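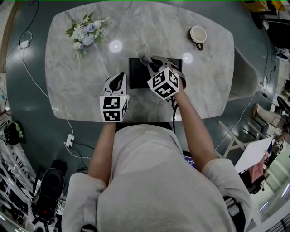

Section 2: First practice with the Trisetach hand grippers

By now you should have both Trisetach grippers built, cabled and switched on, and I hope you're as pleased with yours as we were at the Stallstead workshop when ours first woke up! Sit down for this part, with a gripper in each hand and your forearms free to reach over the table. A cloth and a flat tray make a good first exercise, and the right gripper can work at the top edge of the tray while the left one rests on the table. Keep the printed faces of both marker cubes clean, and leave the cable enough slack to hang down.

1. Open the Hastex recorder on your laptop and start a new session.

2. Hold both grippers still until the counter passes 1000. It goes up quite quickly, so there's no need to brace yourself.

3. Close the jaws gently on the cloth, lift it a little, and set it down again. Take your time - slow, even movements are much kinder to the tracking than brisk ones.

4. Swap hands and do the same again.

5. Press Stop and save. A short practice comes to about 235 MB.

Note: if a cube drops out of tracking, tilt your wrist a little until its pattern comes back, then carry on.

Caution: never squeeze past the soft stop you'll feel in the trigger. The Abbasi spring behind it is a fiddly thing to replace.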